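Setting Up the Kitchen Corner

Section 4: Benchtop, drawer box and small items

Complete Section 3 (fixing the bench and splashback panel) before starting this section. Allow the panel adhesive to cure fully. The bench must be level in both directions, as the drawer box will not run freely on a sloping surface.

This section applies to the Urnberg drawer box in both widths. If you have the older Flelska box with the fixed back, follow the same steps but skip Step 5.

4.1 Before you start

You will need:

A tape measure
A soft cloth and a bowl of warm soapy water
Self-adhesive felt pads
Non-slip matting, cut to size
A pencil

Check the contents of the small items carton against the packing slip. Report missing pieces to the supplier before you open the inner bags, as opened bags cannot be exchanged.

Caution: Toaster ovens and toasters must be unplugged and cold before they are moved. Do not lift either appliance by its door, handle or cord.

4.2 Placing the large items

Step 1. Wipe the bench down and dry it. Crumbs or grit trapped under an appliance will scratch the surface.

Step 2. Put the toaster oven at one end of the bench. Leave the clearance given in the oven maker's own instructions at the back, sides and top. Where those instructions differ from this guide, follow the oven maker.

Step 3. Place the drawer box towards the opposite end, with its drawer facing the person who will be using the bench. Press a felt pad under each corner. Pull the drawer out to its stop and check that nothing on the bench fouls it.

Step 4. Stand the two-slot toaster at the front, between the oven and the box. A cutting board can lie flat behind it. Keep the toaster out of the path of the open drawer.

Step 5. Remove the drawer completely and look along the runners. Rub a little candle wax on each one if the drawer sticks. Do not use cooking oil, which goes gummy and collects dust. Refit the drawer and open and close it several times.

Note: The top of the drawer box is a useful shelf for a plate and a couple of cans. Its rated load is printed on the underside. Do not stack cans two high on it.

4.3 Placing the small items

Step 6. Group upright items beside the oven and towards the wall. In the layout below, the utensil holder, the stacked cup and mug and the glass jar sit together, leaving the front of the bench for the toaster.

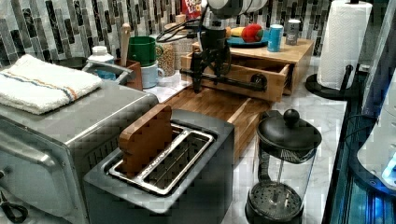 Step 7. Put wooden spoons in the utensil holder with the bowl end up. Add the heaviest utensil last and check that the holder does not tip when it is knocked lightly.

Step 8. Fill the glass jar to the shoulder only. Dried grains and lentils both suit display. Fit the lid firmly if children will be using the bench, and keep dried pulses away from children under three.

Step 9. Fold the tea towel in thirds and then in half. It may be kept on top of the toaster oven while the oven is unplugged and used for display.

Caution: Remove the towel and everything else from the top of the toaster oven before it is plugged in. Cloth left on a working oven can catch fire.

Step 10. Set the play toast in the toaster slot only where the toaster is a display unit with its cord removed or secured. Wooden food must never go into a toaster that can be switched on.

4.4 Setting out the play food

The play food comes in two types. The wooden pieces can be wiped. The soft pieces are sewn and stuffed and need different care (see 4.6). Keep the two types in separate bags when they are put away.

Step 11. Choose a plate with a raised rim. Lay the longest piece down first, usually the banana, and fit the round pieces into the space beside it. Leave a gap between pieces so that small hands can pick up one without moving the others.

Step 12. Put the plate on a wooden surface or on matting. A glazed plate slides easily on a smooth benchtop and can be pushed off the edge.

Step 13. Stand the rectangular block on the round board and set the tray down flat, with space on all sides. The tray should be left clear at the start of each session, as it is the place where finished meals are put together.

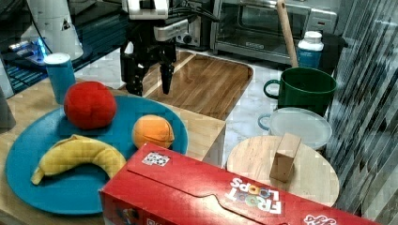
Keep mugs with the opening facing up and the handle turned outwards, where it can be reached. Lids with a loop handle are best laid flat on the bench. Rolling pins should be put away in the drawer box at the end of the day if they fit, or otherwise laid on matting so that they cannot roll.

4.5 Changing the layout

The layout may be changed once the steps above have been completed. Move one large item at a time and recheck the drawer after each move. Sidra Dogar, who drew up the original bench plan, recommends photographing the finished layout and taping the print inside the store cupboard so that staff can reset the bench without the guide.

If you have the Lewis end panel, the oven may be turned to face along the bench. Mark its new position in pencil before you lift it.

4.6 Cleaning and care

Wooden boards, trays and blocks: wipe with a damp cloth and dry straight away. Do not soak them. Do not put them in the dishwasher.

Soft play food: surface wash with mild soap. Squeeze out the water in a dry towel and leave in an airy place until fully dry. Check the seams every month and withdraw any piece with an open seam.

Plates, mugs and cups: wash by hand. Discard any piece that is chipped.

Stainless steel: wipe along the grain with a soft cloth. Do not use steel wool or cream cleanser.

Splashback: wipe with a barely damp cloth, working from the top down.

For replacement felt pads, quote part 94. For replacement drawer runners, quote part 59 and state the width of the box.

Continue to Section 5, Storage and Labels.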